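Garkumport compara dos pinzas de dedos paralelos para el manejo de tapicería

1 de enero de 2018

El laboratorio de manipulación de Garkumport ha cerrado la primera fase de la comparación entre dos pinzas eléctricas de dedos paralelos, identificadas internamente como Radwan y Wavis. El ensayo mide la repetibilidad del agarre sobre piezas blandas, en particular cojines de sofá, y forma parte de un programa de automatización de tareas de desmontaje y recolocación de tapicería.

Ambas pinzas se montaron en el mismo brazo, con idéntico controlador y una cámara de muñeca orientada hacia las puntas de los dedos. Cada unidad completó 30 ciclos de aproximación, cierre y elevación. La Radwan retuvo la pieza en 28 de ellos; la Wavis registró un resultado inferior, que el equipo atribuye a la curva de fuerza del cierre y que deberá confirmarse con nuevos ajustes.

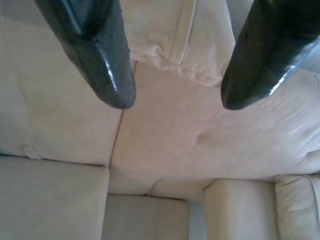 La principal dificultad está en la percepción. «En una tapicería de un solo tono, el borde útil para el agarre es una costura o una sombra, y el detector de contornos confunde con facilidad una con otra», explica Nazma Mondal, responsable de visión. Para limitar el efecto se fijó la exposición de la cámara y se descartaron las aproximaciones con una confianza inferior al umbral establecido antes del ensayo.

Los dos fallos de la Radwan se produjeron durante la elevación, por deslizamiento de la tela entre los dedos. Oluwatosin Ogundipe, encargado del control de fuerza, propone reducir la velocidad de cierre en el último tramo y mantener la consigna de par hasta el final del recorrido. No se prevén cambios en la geometría de los dedos.

La segunda fase comenzará en julio en las instalaciones de Lurkmont, bajo la coordinación de Urmila Chauhan. Incluirá un segundo controlador y fundas con distinto coeficiente de fricción. Los registros de fuerza y posición de la primera fase pueden solicitarse al laboratorio.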